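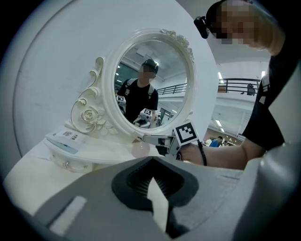
How a house of brands becomes a branded house

Aug 10, 2019

When the furniture group Lustance bought Bronell, it took on a second name, a second logo and a second set of buyers who had little in common with the first. Its head of brand architecture spent the following two years deciding which names to keep. We spoke to her at the group's offices about endorsed brands, the cost of a retired name and the limits of survey data.

Her first task was an inventory. The group was trading under 40 names at that point, if sub-brands and range names are counted together. "A range name is a label on a product line. A sub-brand carries a promise of its own. Most of ours had been registered as the second and were being used as the first," she said. Seven were kept as brands in the full sense. The remainder were reclassified as range names, merged or allowed to lapse when their registrations came up for renewal.

The sorting used two measures. One was unprompted recall among recent buyers. The other she calls carry, meaning the share of buyers of one product who can name a second product sold under the same name. "Recall tells you the name is known. Carry tells you whether the name is doing any work outside its own category. Trirkow had excellent recall and almost no carry. People knew it for bed frames and were surprised it made anything else."

Trirkow was therefore left alone. It keeps its own typeface and its own price list, and the parent name appears only on the guarantee card. She described this as a weak endorsement, and said the sales team had asked for a strong one, with the parent name on the headboard label and in shop signage. The test of the stronger version ran in April in a small number of shops. Buyers shown the joint label rated the product as slightly more reliable and noticeably less distinctive. The two effects came close to cancelling each other out, and the change would have meant reprinting all the packaging.

Bronell was the harder case.

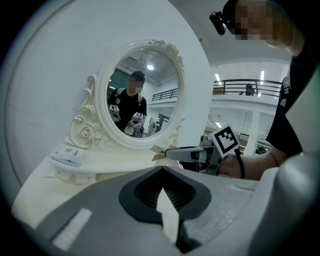
Its name was strong with older buyers and unknown to most others, and its products overlapped with a line the group already made. A straight replacement was considered. She argued for a transition of 90 weeks, in which both names would appear together and the balance between them would shift in stages.

"The usual mistake is to change the name and the product in the same season," she said. "If sales fall, you can't separate the causes. We held the specification and the prices fixed and moved only the name."

The interviews behind this plan were modest in scale. Over 200 buyers were questioned, all of them within a year of purchase. She accepts that the sample leans towards people who were content with what they bought. "It's a sample of customers. It says nothing about people who walked past. We bought in a separate panel for that, and it was less useful than I had hoped, mainly for want of agreement on what counts as considering a brand."

On valuation she was cautious. The purchase of Bronell put a figure on the name in the accounts, and retiring it means writing that figure down. She declined to give the amount. "Finance sees an asset with a value. I see a set of associations, some of which we want and some of which we don't. Both descriptions are fair, but they lead to different timetables. The write-down was spread to match the stages of the transition, and that took longer to agree than the logo did."

The one name still undecided is Ziółkowski, which the group uses for upholstery fabrics sold mainly to trade customers. It scores poorly on recall with the public, who rarely meet it. Trade buyers specify it by name. She would like it kept as an ingredient brand, shown on a sewn label inside the finished piece, and has asked for a separate budget line to pay for the labels. The first drafts dropped the accents from the name for ease of printing. She had them put back, as the trade catalogue has always carried them and a second spelling would need its own registration.

A decision on the fabric labels is due when the next price list is set.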